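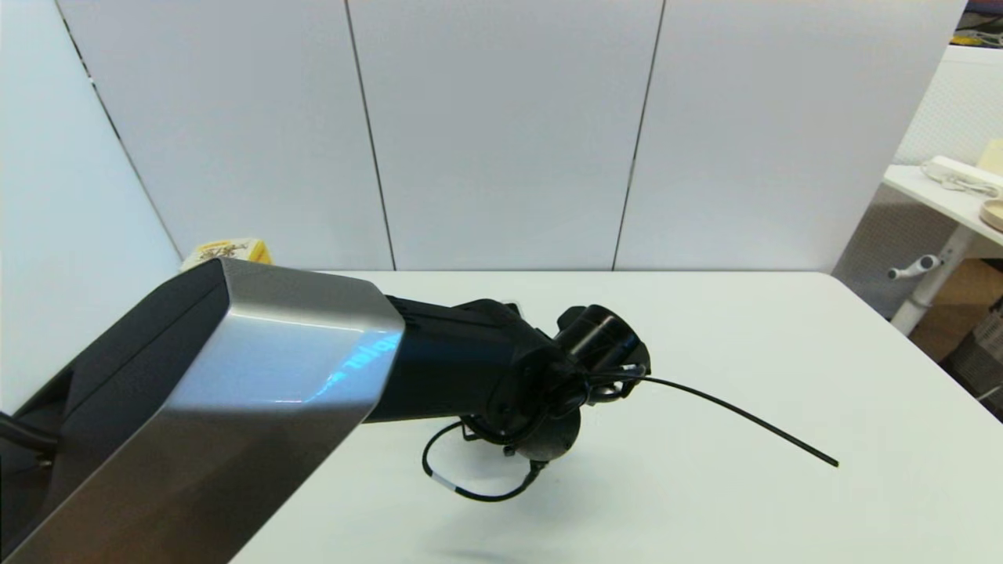

A white tabletop and a black gripper arm.

The 40-minute lunch is back

Culter, half past twelve. Every stool at the Drirndale taken, coats on the floor, soup going out two bowls at a time. A year ago this was a sandwich-at-your-desk town. Not now.

Nusrat Magsi opened the place in December with 5 tables and a borrowed stove. "Everyone said do dinner," she says, wiping down a menu. "Dinner is where the money is. But I wanted people to stop in the middle of the day – just stop."

They did. Lentil soup, flatbread, a pickle plate that sells out by one. Phones go in a basket by the door if you want, and plenty of people want.
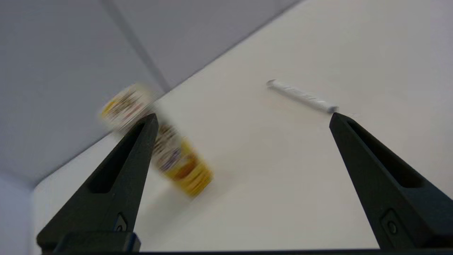
Not everyone can spare the time, of course. Rafia Warraich runs the print shop two doors down and used to eat crackers over the cutter. Now she locks up at noon, sign in the window, back at 12:40. Lost any customers? "One. He came back." Her staff go too, in shifts, and the afternoon mistakes – wrong paper, wrong fold – are way down, she says.

Other places have noticed. The Hirano bakery put chairs out. Cadeo, the coffee counter by the station, has started serving rice bowls and stopped doing lids untill two o'clock, which caused a small row.

Magsi is looking at a second room upstairs. Room for 25 more, if the stairs get fixed. No dinner planned.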